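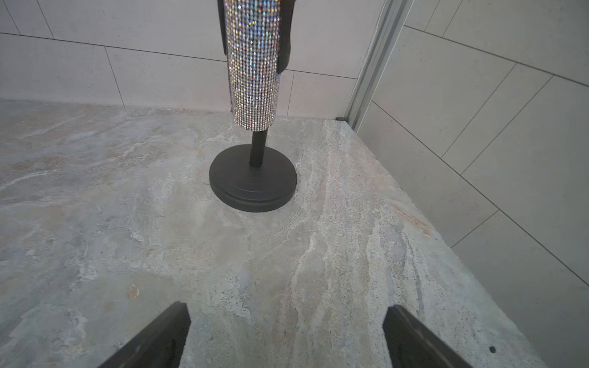

Budget season, or how to spend money on fingers

The equipment list for next year closes in December, and the Clanley office would like it known that "more robots" will again be returned to sender as a line item. Please write down what you want, how many, and what it plugs into.

First, the grippers. We have 3 arms working in the bathroom and kitchen mock-ups, and every one of them goes through fingertips the way a toddler goes through shoes. Stone ledges and tile are hard on them. Last year we budgeted for the arms, the wrist cameras and a very nice cabinet, and left the fingertips under "misc." Misc. was gone by spring. This time they get their own line: 16 pairs, ordered from Grewal in two batches so we aren't storing the whole lot next to the coffee filters.

Second, props. The household objects budget was $215 and will stay $215, despite a spirited memo. Finance has asked what a rhinestone-covered stand has to do with automation. The answer is that people own shiny things and put them next to the shower, and a gripper trained on plain white mugs has a dull social life and a poor success rate. Keep your receipts. If an item sparkles, write "reflective test object" on the form and it will go through faster.

Third, the fourth arm. Haramum has sent a quote and Hindance has sent a brochure, and only one of those can be attached to a purchase request. Before anybody falls in love, remember that the sticker price leaves out the mount, the spare cable, the service plan and the day and a half it takes to get the crate through our loading door. The Haramum quote is good for another few weeks. Hindance says a number is coming, as it said last fall.

Leasing is still on the table. It costs more over 3 years but includes repairs, and our repair record – see the shared folder, bring a snack – makes a fair case for it.

Requests go to the equipment inbox, one form per item, with the quote attached as a PDF. Photos of your screen will be sent back.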